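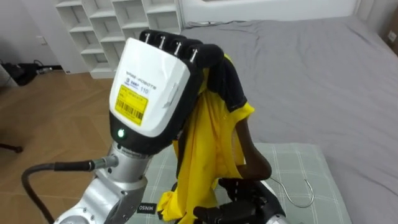

5. Comparing the two controllers on the hanger task

Section 4 dealt with rigid objects, which stay the shape they were when you last looked at them. Clothing extends no such courtesy. We therefore repeated the comparison between the Sani and Adow controllers on a two-handed task that most people manage before breakfast and without calibration: taking a garment off its hanger. The arms, hands and cameras were the same for both controllers, and only the software closing the fingers was changed.

Sani is the older of the two. It closes each finger to a commanded position and holds it there, whatever the finger may have met on the way. Adow closes until the current in the finger motors reaches a limit, then treats that as a grasp and carries on adjusting. On paper Adow is the obvious choice for fabric. We had written most of this paragraph to say so before the trials began, and have had to rewrite it.

5.1 Task and set-up

All trials were run in the bedroom of the Usden test flat. The garment was a thin yellow one with black trim, chosen from the Skikeck clothing set because it stands out against grey bedding and because it slips. It started each trial on the bed with the hanger inside the neckline. The left hand had to take the garment near the collar and lift. The right hand had to hold the hanger still, and the left then had to draw the cloth clear. Each controller was given 44 trials. If neither hand reported a change of state for 3000 ms the trial was stopped and marked as a stall, a category we had added for completeness and came to rely on.

The operator could stop a trial at any point but could not help. This second rule was harder to enforce than the first. Watching a robot fail to let go of a sleeve produces a strong urge to reach in, and we now mark out a line on the floor.

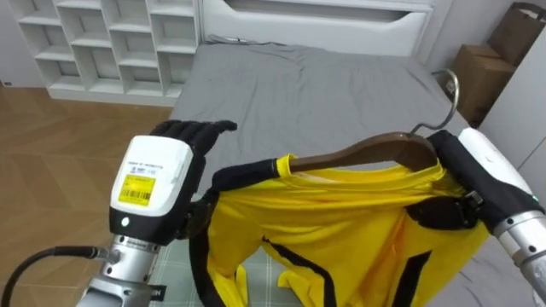

Why use the bed when a table would be easier to reach?

A bed is where clothes get put down in a home, and its soft surface matters to the test. A hand that comes in too low presses into the mattress and gathers up sheet along with the garment, a mistake that a hard table top would turn into a simple collision. We wanted to see which controller made that mistake more often.

5.2 Picking up the cloth

Sani made it more often. With a fixed closing position it has no view on how much material lies between the fingers, and it will grip one layer of shirt or a generous handful of shirt and bedding with equal conviction. Adow was more careful. It was sometimes so careful that it met its current limit on the first fold, announced a grasp, and lifted nothing at all. The motion planner, which believes what it is told, then carried the nothing to the correct height and waited for the other hand.

Lowering the limit made this worse, and raising it made Adow behave like Sani with a longer start-up time. We settled on the value used in Section 4, so that at least the comparison between sections would be fair.

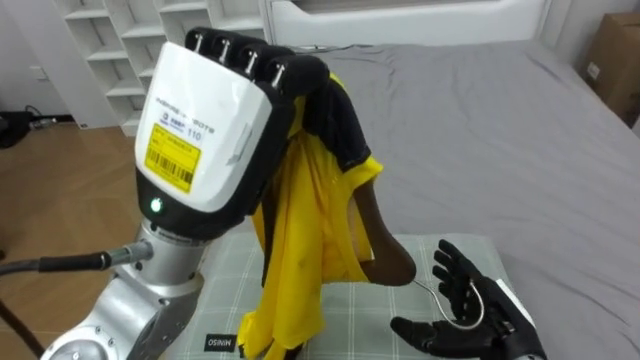 The right hand had the less glamorous job and caused most of the stalls. A hanger is thin and curved, and it turns in the grip when the cloth is pulled. Sani coped well here. Its indifference to what it is holding becomes a virtue when the thing held ought not to move. Adow kept correcting its grip as the load shifted, each correction let the hanger turn a little further, and the turning shifted the load. Left alone, the two halves of the system would keep this up until the time-out put a stop to it.

Across both sets the logs contain 3393 grip corrections, nearly all of them Adow's. We looked for a pattern in them that would predict a failed trial. The best we found was that long runs of corrections come before failure, which the operators had already told us.

Swapping the controllers by hand was the natural next step: Adow on the left for the cloth, Sani on the right for the hanger. It took an afternoon to get the two to share a clock. The mixed arrangement dropped the garment less often than either controller alone, and it stalled less than Adow did. It also used the only configuration file in the project that nobody wished to maintain, and we report it with that in mind.

Figure 5. Left hand holding the yellow garment in a gathered bunch, with the checked pillow below and the shelving unit beyond the bed. The right hand is out of view.
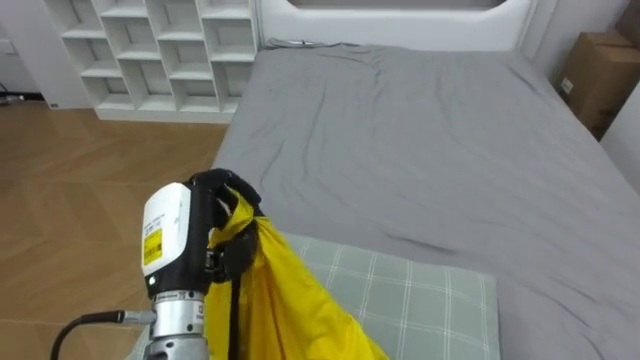
5.3 Limits of the comparison

We used one garment. A knitted jumper would give Adow more to feel and would probably flatter it, while a stiff coat would suit Sani. The camera at the head also loses sight of the collar whenever the left hand is in front of it, so both controllers were working partly from memory at the moment when sight would have been most useful. We did not correct for this, and it may hide some of the difference between them.

The current limit was tuned by people who had seen the earlier results. A blind tuning run is planned for the second arm pair at Usden, using the same bed and, if the stitching holds, the same garment.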